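# Escombe kitchen-drawer survey: read this before you quote it

`escombe-drawers.csv` lists what households in Escombe said they kept in their "everything drawer", the one with the string and the dead batteries in it. Nazar Hnatiuk ran the survey in July. I tidied the file afterwards and I have doubts about a good deal of it, so please read the notes first.

## What's in the folder

- `escombe-drawers.csv`: one row per item reported
- `households.csv`: one row per household, with street names removed
- `words.txt`: the spelling list we used to merge entries
- `old/`: the Pinia trial, kept for comparison and not much use otherwise

## Columns

| Column | Meaning | Do I trust it? |
|---|---|---|
| `house` | household number | yes |
| `item` | what they called it | mostly |
| `last_used` | months since last use | no |
| `would_bin` | yes, no or blank | hardly |
| `kept_for` | reason given, in their words | as a story, yes |

## Where it came from

Nazar left paper forms at 40 households and got nearly all of them back. People filled them in by themselves. Whether they opened the drawer or wrote from memory at the table is anyone's guess. One form lists "usual stuff" and stops there. I have left it in.

The Pinia trial used a different form, with tick boxes, and only 11 households. Anyone who ticks a box marked "scissors" may simply like the idea of owning scissors. Don't add the two sets together.

## Known problems

`last_used` piles up at 2 months, which looks to me like what people write when they have no idea. Above 15 it is mostly guesswork too. A chart of this column would look very convincing, and I'd ask you not to make one.

`would_bin` was asked straight after `kept_for`. Having just defended a bent fish slice in writing, few people will then agree to throw it out. Arturo Vitale thinks the order made no difference. He may be right, but he hasn't shown me why.

"Tool" and "utensil" overlap badly. We merged the obvious pairs and left the rest alone.
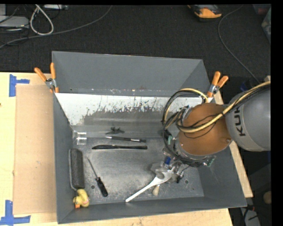
Blank cells are blank because the form was blank. An earlier copy had them filled with "no", and if your file has no gaps in `would_bin` you have that copy. Delete it.

## Changes

- Split "tape" into sticky tape and tape measure
- Put back the rows I had dropped as duplicates (two households can both own a melon baller)
- Took out the "clutter score". I never found out how it was worked out

## Using it

Free to use, with a mention of Escombe and Nazar's name. Corrections to `words.txt` are welcome, especially for the Skultham spellings, which I merged by ear.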